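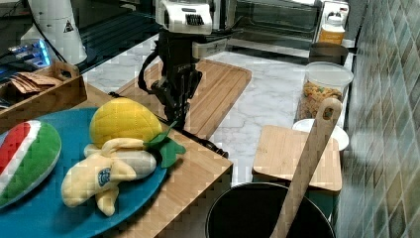
Search the Trirnine boards… Go

Drawer pulls: planner keeps refusing the last bit of the approach

Last updated: 2022-04-29

kettle_and_twine wrote:

Hello all, and apologies in advance for the length, I've never learnt to ask a short question. We're running Brudwood as the motion planner on a single arm over a kitchen counter, with Gelleck doing the perception, and most of what we ask of it goes very nicely. It will go and hover over a chopping board all day long. What it won't do reliably is finish the approach to a drawer handle.

The drawer belongs to a little bamboo organiser that stands near the back of the counter, and the handle is black and fairly slim. Gelleck finds the organiser well enough. The pre-grasp pose comes back fine too, and then the final straight-line move gets rejected with error 1451 ("goal state in collision"), even though by eye there is heaps of room. If I shrink the collision padding on the gripper it plans happily, but then it also plans happily through places I would much prefer it didn't, the toaster being a particular favourite.

I've been fiddling with this since January and would dearly love some fresh eyes. Is there a sensible way to tell the planner that touching the handle is allowed while touching the rest of the box still isn't?

marrowfat wrote:

Yes, and it's a very common muddle, so please don't feel bad! Brudwood treats whatever Gelleck hands over as one solid lump unless you say otherwise. Your handle and your box are the same object as far as the collision checker knows, so any grasp on the handle is by definition a crash into the box.

Split them. Publish the handle as a child object with its own name, then add the gripper fingers and the handle to the allowed contacts for the final move only. Take the entry out again once you've let go. I forgot that last part on our own rig and spent a very puzzling afternoon wondering why the arm had become so relaxed about bumping into things.

brandes_b wrote:

I'd go a different way, if you'll forgive me. Splitting the object is tidy on paper, but now you rely on perception to put the handle in the right spot relative to the box, and a slim black handle is just the sort of thing a depth camera makes a mess of. We tried it and the handle wandered back and forth between updates like a nervous moth.

What worked for us was giving up on planning the last bit altogether. Plan to the pre-grasp with full padding, then switch to a slow guarded move with a force limit and let it find the handle by feel. Ours is set to 9 newtons and stops there.

marrowfat wrote:

Fair point about the moth, though a guarded move with no collision checking beside a shelf of jars makes me a bit queasy. Force limits at the wrist tell you nothing about what the elbow is doing, or where the cables have got to.

kettle_and_twine wrote:

Thank you both, that is ever so helpful. I've gone with a bit of each. The handle is now a child object, but its pose is fixed relative to the box from a tape measure, so Gelleck only has to find the box and can't get creative about the rest. Padding stays on everywhere except between fingers and handle. The pose I'm aiming for has the gripper out sideways along the handle, with the arm coming down in front of the organiser, and I've kept the toy food on top of the box in the collision model as one generous block so nothing gets brushed off on the way in. 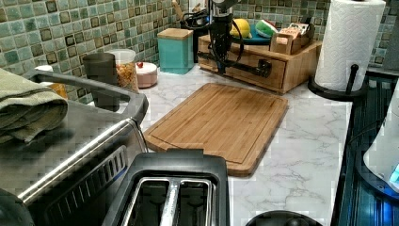
Jadwiga Śliwiński wrote:

Fixing the handle pose is what I would have suggested too, so I'm glad you got there. One warning, though: do check which way round Gelleck thinks the box is. A plain rectangular box looks much the same after half a turn, and its pose estimate can flip without any drop in confidence. Your handle would then be sitting at the back, by the wall, and Brudwood will do its very best to reach it. I reject any new pose that differs in heading from the last good one by more than 23 degrees, unless somebody has told the system that the box was moved.

As for the argument upthread, I'm with marrowfat on keeping the checking switched on, but I do think brandes_b is right that you want a force limit as well. They don't cancel each other out. Leave the collision model in charge of the whole arm and let the force limit look after contact at the fingers.

brandes_b wrote:

I can live with that. I'd still say the straight-line pull afterwards needs more give sideways than people expect, because a cheap drawer never runs quite true and a stiff controller will drag the whole box along with it. Soften the sideways axis first and leave the pull direction firm.

kettle_and_twine wrote:

Oh, the flipping! I have logs with the handle landing on the wrong side and I'd put it down to my own typing. Going to add the heading check tonight, before I touch the stiffness, otherwise I shan't know which change did what. Jadwiga, do you compare against the last accepted pose or against an average of the recent ones?

Jadwiga Śliwiński wrote:

Last accepted. I tried averaging, and a couple of bad poses were enough to pull it round. Keep the rejected ones in the log as well, with their timestamps, so you can line them up with the 1451s.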